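Skip to comments
Print this story | E-mail this story to a friend

We use cookies to remember your settings and count our visitors. By staying on this page you're agreeing to that. Sign up for our free newsletter and get the week's local stories in your inbox.

Washing up gets its own night at the Tuhiwai Hall

By Ngaio McPhee

I have washed a lot of dishes in my life and I've never once been applauded for it, so you can imagine how quickly I put my name down when the Tuhiwai Hall announced an evening given over entirely to washing up. Trays, plates, sponges, the works. It ran for the first time in March, 114 people came through the door, and I went home with wrinkly fingers and a strong opinion about scourers.

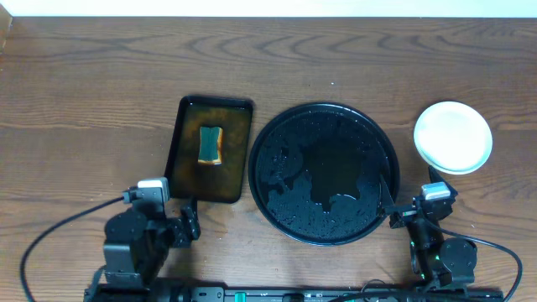
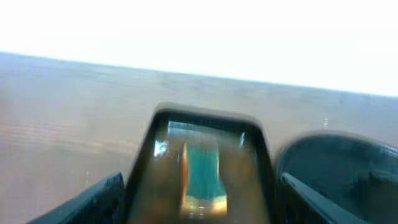
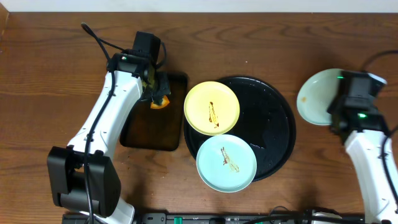
A table, a tray and a sponge.

The night was put on by Gultar, the little kitchenware lending library that works out of the side room at the hall. If you haven't used it, you should! You pay your yearly sub and you can borrow platters, cake stands, preserving pans and those enormous serving trays you need for one party every three years. It has 224 things on the shelves at last count, and nearly all of them come back dirty in some small way. Not filthy, mind you. People do wash them. But there's a greasy film on the underside, or a ring of something along the inside of the rim, and then the next borrower opens the cupboard and gets a whiff of somebody else's curry.

So the idea was to get the borrowers together and go over how a tray ought to be washed, dried and put away, and to make an evening of it while we were there. Entry was four dollars and that got you a cup of tea and a slice of ginger loaf. I had two slices (I paid for the second one, before anybody writes in).

We started at half past six with the big round trays, the sort you'd carry a whole party's worth of glasses on. My method at home has always been to swish one under the tap, prop it against the kettle and hope. Wrong, apparently, on all counts. The rim is where everything collects, so you begin there and go the full way round before you touch the middle. Then the middle, then the back, then the rim again with clean water. It takes maybe a minute longer than what I'd been doing and I was quite put out to find how much better it came up.

Dark trays got a whole quarter of an hour to themselves. They're lovely to serve on and they show every single mark, and if you leave one to drain by itself you'll get a spot for each drop of water that was sitting on it. The trick is a dry cloth straight away, a flat cotton one, and another dry cloth after that. My neighbour at the table swore by an old pillowcase and she'd brought one along to prove it. I've since cut up one of mine.

White plates were next, and tea stains, and the grey marks you get from cutlery. I'd always thought those marks were scratches and I've thrown out perfectly good plates over them, which I'm still cross about. Bicarb and a damp cloth, rubbed in small circles, and a bit of patience. I tried it the next morning on a side plate I'd been hiding at the bottom of the stack and it's back in the rotation.

Now, the sponges. I hadn't expected a room full of grown adults to get so worked up about sponges, but there you go. One camp says the rough green side should never go near anything with a shine on it. The other camp says it's fine if it's been used for a fortnight and gone a bit soft. There was some raising of voices. A man in the second row told us he cuts the corner off a sponge once it's been demoted from dishes to floors, so there's never any doubt about which is which, and I heard several people say "oh, that's clever" at the same time. I do it now too. The official Gultar position, for anyone borrowing, is soft side only on everything in the library, and please don't soak anything overnight.

We also had a go at stacking, and that's where I came unstuck. Small on top of big sounds simple enough, but you want a cloth or a bit of paper between each one, and you want them properly dry, or they'll stick together with that awful sucking noise and someone will end up prying them apart with a butter knife. I rushed mine. I was told, kindly, to take them all off and start over.

There was a table for crumbs as well, or rather for what to do about them. Scrape first, wipe second, wash third. If you put a crumby plate straight in the water you're just washing everything afterwards in soup. I thought I knew that one, but I looked at my own sink when I got in and I can't say the evidence was in my favour.

The Hakik bakery down the road had sent over some of its used baking trays to practise on, the ones with years of baked-on butter around the edges, and those were by far the most popular thing in the room. People queued! I had hold of one for ten minutes and cleaned a patch as big as a playing card. The woman after me did the entire thing in the same time and wouldn't tell anyone what she'd put on it. I've asked twice since, once in the supermarket, and she just smiles.

By eight the tea urn was empty and we'd moved on to drying racks, and by then it was mostly a chat. I learned that the couple who run the plant stall haven't owned a dishwasher in all their married life and that he washes and she dries and they've never swapped. I learned that you can get the smell of fish out of a wooden spoon with half a lemon. I also got roped into bringing a loaf next time, and I don't bake, so that'll be interesting for everybody.

The takings are going toward new shelving for the side room, because the present ones bow in the middle and the heavier platters have to live on the floor. Any borrower who came along also got their late fees wiped, which might explain part of the turnout (it certainly explains me, I'd had a fish kettle since before Christmas).

There'll be a second evening at the Tuhiwai Hall in winter, with knives, boards and glassware on the list. Numbers are going to be kept smaller because the queue for the sinks got silly, so there'll be 14 places at each table and you'll need to book ahead at the Gultar counter. It's still four dollars. A similar night is being talked about for Estotport, where the library has a drop-off shelf but no sink of its own, so they'd need to find somewhere with decent hot water first. If you know of a place over there, leave a note at the counter.

Bring your own tea towel, and write your name on it. I came home with someone else's, blue check with a burn mark in one corner, and I'd like to swap it back for mine.

Print this story | E-mail this story to a friend

Reader comments (5)

pillowcase_convert
I was at the same table as Ngaio and can confirm about the second slice. Great night. My good serving tray has never looked like this, my husband thought I'd bought a new one.

Dot from the hill
The green side is FINE on enamel. I said so on the night and I'll say it again. My mother's roasting dish has had nothing else since I was a girl and you can see your face in it.

R.T.
Will there be anything for cast iron? I've been given three different sets of instructions by three different relatives and I'm scared to touch the thing now.

estotport_reader
The bowls clubrooms over here have a double sink and a big hot water cylinder. They'd want the floor mopped after but I can't see them saying no. I'll drop a note in.

Marnie
Blue check tea towel with the burn mark is mine! I've got yours, the one with the lighthouses. I'll leave it at the Gultar counter with your name on it.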